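Limska K2 Kitchen Demonstration Package

Product line: Limska household manipulation
Category: Demonstrations and site visits
Supplied by: Zostico
Availability: By booking, June onward

Overview

The Limska K2 is a two-arm tabletop robot for light kitchen handling: plates, lids, boards, and storage containers. It is sold with a stand, a controller, and the Ekpo task software. The Kitchen Demonstration Package lets a buyer see the K2 at work before placing an order, either at the Zostico demonstration kitchen or at the buyer's own site.

The package is meant for care homes, catering schools, rental housing operators, and research groups who want to judge the robot on ordinary dishes and ordinary counters. It can also be booked by distributors who plan to carry the Limska line.

What the visit covers

A standard visit runs 80 minutes. The first part is a talk through the tasks the K2 is sold for and how each one is taught. Ekpo learns a task from a person doing it by hand, so visitors are shown the hand work as well as the robot work. Most buyers find this the more useful half, as it is the part their own staff will be doing after delivery.

The second part is the robot demonstration. The K2 runs tasks from the Pikcombe set, a group of 13 household tasks that ships with every unit. Visitors choose which tasks they want to see. Time is left at the end for questions and for a repeat of any task.

The hand work

Plates and a lid are handled at a kitchen counter, with both hands in use.
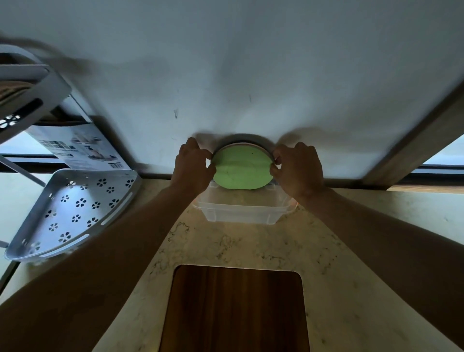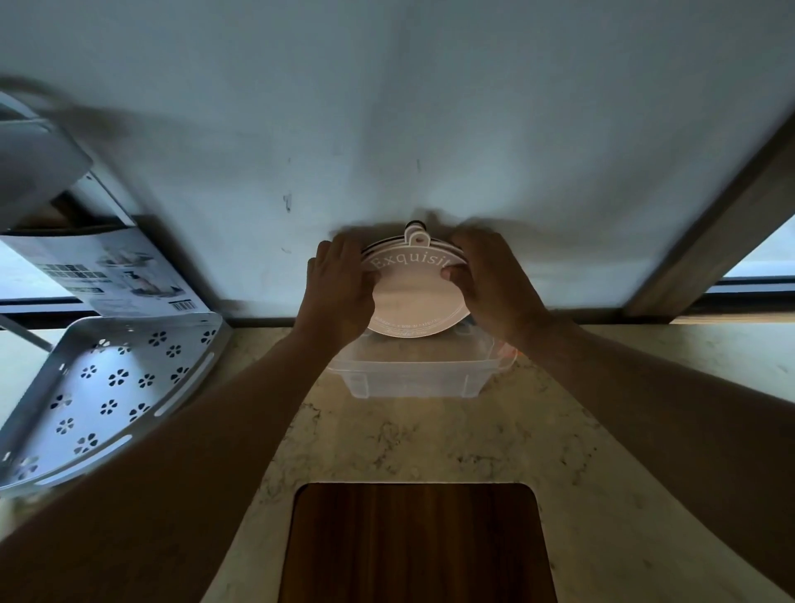
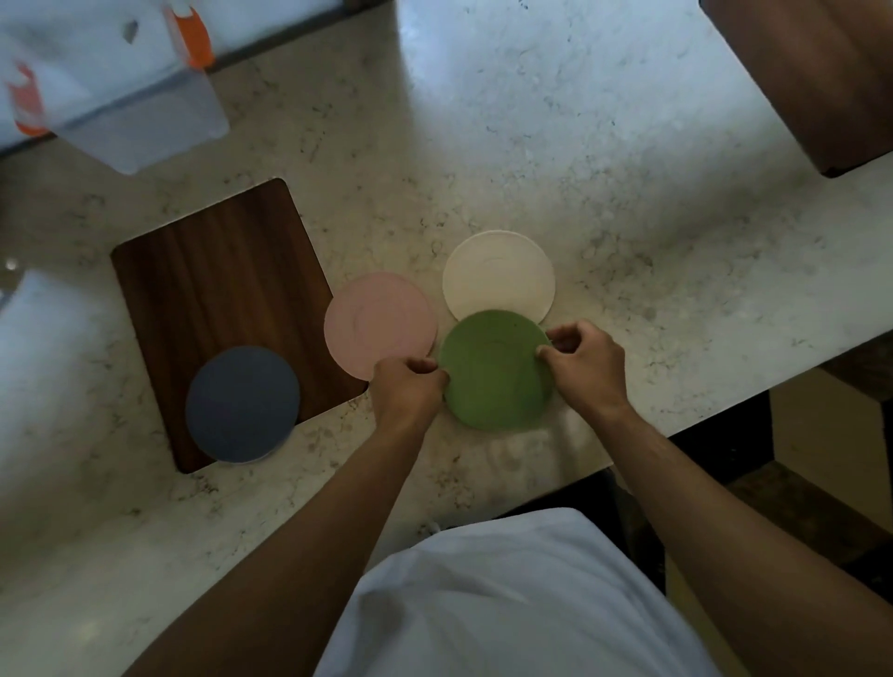 Staff who will be teaching tasks should plan on a short practice period. The usual advice is to work at a normal pace and keep both hands where they can be seen. A pause in the middle of a task is fine. A task that goes wrong can be dropped from the set in Ekpo with one key, and the person simply starts over.

Ekpo accepts tasks taught at different counters, but each new counter has to be registered first. Registration is done from the controller screen and is part of the demonstration if the visitor asks for it. Stone, wood, and laminate counters are all supported. Very glossy surfaces under a strong overhead light may need the light moved or turned down, and the visiting engineer can check this at your site.

The robot demonstration

The K2 is shown on its standard stand with the two-finger grippers fitted. Tasks are run at normal working speed unless a visitor asks for the slow setting. The engineer stays within reach of the stop button for the whole session, and visitors are asked to stay behind the floor line while the arms are powered.

Plate tasks are limited to dry plates. The K2 is not rated for wet dishes or for glassware, and neither will be shown. Buyers who need wet handling should ask Zostico about the sealed wrist option, which is a separate product and has its own page.

You are welcome to bring your own plates, lids, or containers. Please tell us what they are when you book – the engineer will check size and weight against the K2 limits ahead of time. Items outside the limits can still be looked at and discussed, but they will not be put in the grippers.

Two ways to book

At our site. The demonstration kitchen takes groups of up to six. Parking and step-free access are available at the rear entrance. Morning sessions start at 10 a.m. and afternoon sessions at 2 p.m. No charge for the first visit.

At your site. An engineer brings one K2, one stand, and the controller. We need a clear stretch of counter, a grounded outlet within reach of an extension cord, and a door wide enough for the transport case. Setup is done before the session and is not counted in the visit time. Travel is charged at cost and credited against an order if one is placed.

Included in the package

Demonstration visit with one engineer
Printed task list for the Pikcombe set
Trial login for Ekpo, read-only
Written summary of the tasks run and the items used
Follow-up call on request

Not included

Custom task teaching
Changes to counters, cabinets, or wiring
Grippers other than the standard two-finger type
Overnight loan of the unit

Custom task teaching can be added to an order. It is quoted per task once the engineer has seen the items and the counter. Tasks that use both arms on one object take longer to teach than tasks where each arm works alone, and the quote will show this on separate lines.

Open day

The demonstration kitchen also holds an open day in June. No booking is needed. The K2 runs through the full Pikcombe set during the day, and the Ekpo team is on hand at the teaching counter so that visitors can try the hand work themselves. Children are welcome at the teaching counter with an adult, but not inside the floor line.

Groups larger than six should let us know they are coming. Orders are not taken on the open day, though price sheets are available at the front desk.

Changes and cancellations

A visit can be moved free of charge up to two working days before it is due. After that, travel already paid for site visits will be billed. If a unit fails before or during your session, Zostico will rebook at the earliest open time and cover the travel.

Related items

Limska K2 tabletop robot
Limska K2 stand, fixed height
Ekpo task software, annual license
Pikcombe task set, printed guide

Request a visit | Download the site checklist | Contact Zostico sales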